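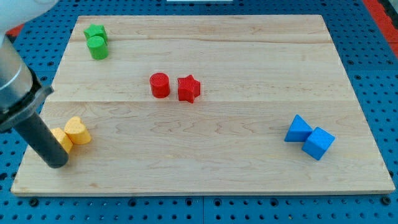

Sorting by colour at the Imholm bench, two of each.

Right, a little thread on what I've been up to, as a few of you kindly asked! I've been teaching the arm to put blocks into pairs by steering it myself from a hand controller, over and over, while it records every move I make.

We're at 177 goes now. My early ones were dreadful - all wobble and second thoughts - and Efe Obi very gently suggested I bin the lot and start again with a cup of tea inside me.

The hearts are my favourites and also the ones I dread, because you have to come down so slowly beside them. Stars are much more forgiving, bless them.

Canan Akyol takes over the controls tomorrow, so that it learns from somebody besides me. She's far quicker than I am. We'd like to reach 346 before we let it try by itself, and I'll pop back and tell you how it gets on!

Recent posts
Moving house to Imholm
Left-handed at the controls
What we learnt in August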